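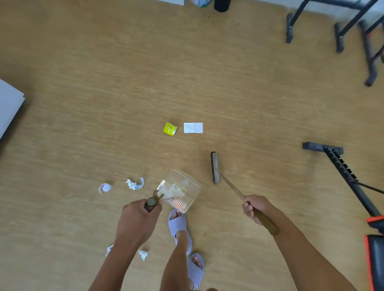
Page last changed: March

About Skendcombe School of Housekeeping

Skendcombe is a small trade school for people who want to work in hotels, care homes and private houses. We teach cleaning, laundry, linen care and basic kitchen work. The school is at 1122 Lostex Road, on the second floor, over the print shop. Use the side entrance and ring the bell.

We opened with one evening class in table service. Day classes came later, when local hotels began asking for people who could make up a room without much extra training. Table service is still taught in the evening, starting at 6:30.

The main course runs 12 weeks. Students spend the first part in our own rooms and then go out on placement, most of them at the Sirko Hotel or the Irus care home. Both places give us a written report on each student, and the student gets a copy.

Almost 70 students finish the course each year. Many have never worked in the trade before. Others have done the work for years and need the certificate to move up to supervisor. Classes are mixed, and everyone starts with floors and dusting.

You do not need a high school diploma to apply. You do need to be able to read a product label and stand for most of a shift. Aprons and gloves are supplied. Please bring your own closed shoes.

The office is open from 8:30 in the morning until 4:00. Application forms are at the front desk, and we can mail one to you if you call ahead.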